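Two-arm tabletop kit from Prindeteo – worth it for block sorting?

Posted in Robots & Automation
Ludmila Kováčik
September 16, 2022

I run the technology room at a small learning center in Sturville and I have been offered a two-arm kit from Prindeteo. The package is a pair of arms on one base, a two-finger gripper on each arm, a head camera, a camera at each wrist, and a year of remote support. The seller suggests starting with toy blocks: pile them on a table, have the arms put them in a bin, and let the students work out how to improve it.

The demo material they sent is all on that task. The wrist camera view is what I have spent the most time on. It looks down past the fingers into a green see-through bin with a light green block on the floor of it.

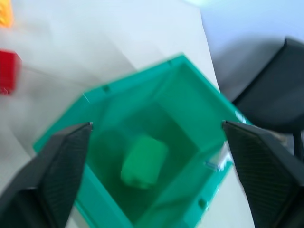
Duygu Bozkurt wrote under my first post that the wrist cameras are the main reason to pay for this kit, and that I should ask what exposure settings the seller used before I judge them. I have asked and am waiting.

What I want to know from people who own one:

Do the grippers cope with blocks that are stuck together or lying on top of each other?
Is the support plan any use once the first month is over?
Can two adults set it up in an afternoon?

The budget is fixed. I can't buy this and then come back for extra fingers and a second controller.

Kazimír Polák

We have had the same kit since last September, so I can answer most of this.

Setup took us most of a day. The arms themselves go on quickly. What takes the time is the calibration between the head camera and the two wrists, and the manual has the steps in the wrong order. Do the head camera first, then the left wrist, then the right. If you follow the printed order you will end up doing the left one twice.

The grippers are decent. Single blocks are easy. A pile is harder, and you should plan for that if your students are going to use the demo task. Start with the bin off to one side and the blocks loose in the middle, where both arms can get to them. Ours were all in one heap to begin with, and we had much better sessions once we spread them out. The studs on the bigger blocks also matter. A finger that lands on a stud tends to slide, so teach the approach from the side.

Put something matte and pale on the table if your tabletop is shiny. The camera software finds the red and yellow pieces well on a light background. Green blocks with a green bin gave us trouble. I would buy a bin in another color – it costs next to nothing and saves an argument with the software.

Route the cables before you run anything. There is a black cable to each gripper and it needs enough slack for the wrist to turn all the way, but not so much that it drags through the blocks. We use hook-and-loop straps on the forearm.

On support: they answer, but slowly, and the good answers come from one technician. Ask for the log reader when you order. It isn't in the box and they send it free if you know to ask.

A layout like this works, with the pile between the arms and the bin at the upper right:
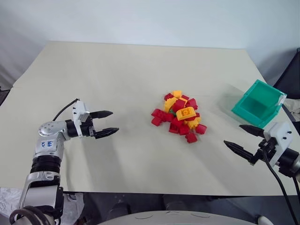 Lizelle Ndlovu

I disagree with Kazimír on one thing. I would not buy it for a classroom at all unless someone on staff can already program.

We tested it next to the Jireš single-arm kit for 19 sessions. The Jireš does less, but a beginner can get it to move a block on the first day. With the Prindeteo, the beginners mostly watched. Two arms means you have to decide which arm goes where and when the other one waits, and the software that comes with it leaves that to you. Our group ended up running one arm at a time, with the other held open off to the side, and at that point you are paying for an arm you don't use.

What it does well is reach. The arm on the bin side can get into the blocks and back to the bin without moving the base, and the fingers are narrow enough to go down between pieces. Joined blocks come up as one lump, so pull them apart before you start or accept that the whole cluster goes in the bin together. To your first point, then, they do cope, in the sense that something gets picked up.

Also check the fingertips when it arrives. Ours came with one pad on crooked. They replaced it, and it took three weeks.

If you do buy, ask for a paid trial first. They charged us 1000 for the month and took it off the price. It isn't on the website.
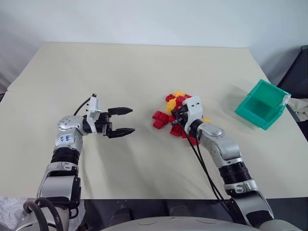
Ludmila Štefanec

Following. We were quoted for the same kit but without the wrist cameras. Is it worth having at all that way? Also, does anyone know if the Bestident fingers fit? They look the same size to me but I have not measured.

Related topics
Jireš single-arm kit: calibration drifts after restart
Cable straps that don't slip on round forearms
Best bin color for camera sorting
Prindeteo log reader – where to get it
Replacement gripper pads, glue or screws?

Contact the moderators | Posting rules | Copyright 2022, all posts belong to their authors | Back to top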